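Newsletter > Members' Projects > Workshop Notes
3 min read

The laundry gripper, eight months in

Seon-mi Seok has asked me to write up the gripper project for this issue, knowing full well that I voted against giving it bench space in February. So take what follows in that spirit.

For anyone who has missed the arguments at the long bench, the aim is a hand-held gripper with a camera on it. A person wears out their own wrist picking up clothes with it, the camera records every grab, and the recordings are supposed to teach a small arm to do the same job later. The arm is Yoon-hee Shin's and lives at her house, half assembled. She calls the whole thing Cendness. I have asked what the name means and been told it was free.

My first complaint was cost, and I'll admit that one has mostly gone away. The parts bill stands at $456, and a fair slice of that was the first set of fingers, which cracked. The second set is printed thicker and has held up. The lens is the wide kind that bends everything, and I grumbled about that too. Seon-mi says a narrow lens loses sight of the cloth as soon as you get near it, and after trying it on a pile of knitwear I can't really argue.

My second complaint stands. Cloth is miserable stuff. A box has corners and stays the shape you left it. A sweater doesn't, and when you get the camera close enough to grip one, it can take up most of the view. Then you move, and it smears. 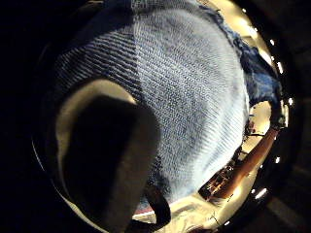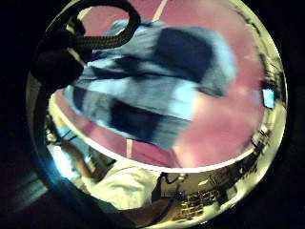
Blue fabric at close range, through the gripper's own lens.

Yoon-hee's answer to the smearing is to move slower. Fine, but people don't pick up clothes slowly, and if the arm only learns from someone acting like they're underwater, I'd like to know what it does with a heap on the floor. Her other answer is better light, so that the exposure can come down. That one I believe. We tried a second lamp and the recordings looked sharper to me, though I wouldn't swear to it in court.

So far there are 82 grabs saved and labeled. Seon-mi threw out 11 more where the fingers closed on the tablecloth. I asked how many she thinks they need and got a number with a lot of zeros, followed by a change of subject. At the present pace I expect to be retired first – and I'm not old.

There is also the matter of the trigger. It sticks. The spring came from a Gakov clamp somebody had given up on, and it was a decent idea for a prototype, but your hand aches after a short session and you start grabbing sloppily. I've offered to turn a proper bushing for it. Both of them said yes before I'd finished the sentence, so I suppose I'm now on the project.

What I'd want to see before we talk about more bench space is simple enough: one sweater, picked up off a table by the arm and put in a basket, with nobody's hand in it. It doesn't have to fold anything. Yoon-hee thinks that's fair. Seon-mi thinks I'll move the goalposts, and I've told her she can have it in writing, so there it is.

If you have old knits or towels you don't want back, leave them under the long bench with a note. Nothing with beads, please – they catch in the fingers. The next session needs 2 people, one to grab and one to keep re-tangling the pile. The second job takes no skill and I've been doing it well.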